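Desk by desk: fitting out the upper room at Dondell

The facilities lead at Cutel has looked after the Dondell building for four years. In that time the upper room has been storage, a meeting room and, as of August, a workroom with desks along the wall. We spoke in the morning, before the room filled up, and went through the fit-out in the order it was done: ceiling, desks, small items, floor.

The ceiling came first. The room had been wired twice by different contractors, and the second one ran surface conduit over the beam instead of opening anything up.

"I would have asked for the same," the facilities lead says. "The beam is structural and I don't want holes in it. Surface conduit is ugly but you can follow it with your eye. When a light fails I can find the junction without a drawing."

The long rectangular lights were kept and the tubes replaced. Measured at desk height, the level with the blinds down is 333 lux. That is low for drafting and acceptable for screens and general bench work. A second reading, taken at the end of the desk nearest the wall, was lower, and a clip-on lamp has been ordered for that spot.

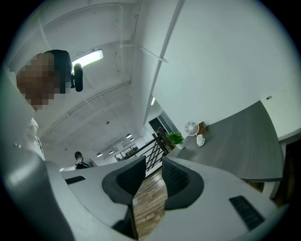
Ceiling light, surface conduit and beam over the gray desk.

The walls were painted plain white and left bare. There was a request for shelving above the desks. It was turned down for now, on the grounds that anything stored at head height ends up being reached for across the desk.

"People lean in from every side in this room. A shelf edge at that height gets hit. We may put one up at the far end where the ceiling slopes off, but I want to see how the desks get used over a few months."

The small round ceiling fixtures were left in their existing positions. Moving them would have meant a new inspection of the whole floor, and the desk layout was drawn to suit them.
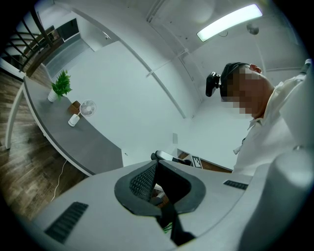 The desks

Desks in the upper room are a mixed set. The dark ones came from Tawhiri, a supplier Cutel has used before. The pale section was already in the building, left over from an office on the floor below, and had to be matched for height. The difference was eight millimeters, taken up with the leveling feet.

"Mixing ranges is fine if the tops are flush," the facilities lead says. "The color doesn't matter much. A step between two tops does, because everything you slide along it catches."

Asked why the set was not bought new throughout, the facilities lead points to the budget line. Replacing the pale section would have cost more than the fan, lamp and floor repair together, and there was nothing wrong with it. 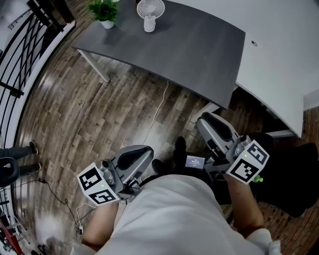 Cable routing took longer than the furniture. Power arrives from the wall side, and the first plan was to drop everything behind the desks into a floor tray. The tray fouled the legs and was abandoned. The layout that survived is an L, with the pale section running off to the right of the dark desk, and its grommet near the back takes the leads through. The dark desk has a curved front edge, so clamp-on accessories are kept off it. Anything that needs a clamp goes at the back.

"A clamp wants a straight edge. You can get one to hold on a curve, but it works loose, and then it marks the top."

Small items

The rule for the desktops is short: a plant, a fan and one organizer. Anything else goes back in a drawer at the end of the day.

The organizer is wood, open at the top and divided into compartments. Plastic versions were tried and kept sliding. The fans are small white desk models supplied by Wasico. The facilities lead has one complaint about them.

"The guard collects dust between the slats and you can't get a cloth in. I use a soft paintbrush. Lay the fan on its back, work from the hub outward, then wipe the rim. If you do it upright, the dust goes straight down into the base."

Noise was checked at sitting distance with the fan at full speed. The reading was 53 decibels, which the room's users accepted for daytime. On the low setting it was not worth recording.

The plants stay in their white pots and are watered at the sink, never on the desk. The dark tops show water rings.

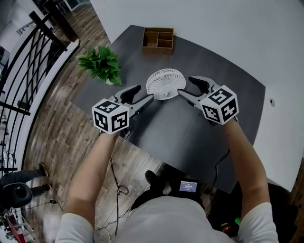 Desk fan on its back on the dark tabletop, with the plant to its left and the organizer behind.

The plank floor is original apart from a repair by the stair railing. The mixed brown and gray of the boards made the patch easy to hide. Chair mats were considered and rejected, as they curl at the corners near the stairs. Felt pads are fitted to the furniture feet and checked when the filters are changed.

Still open: the clip-on lamp, and a decision on the shelf.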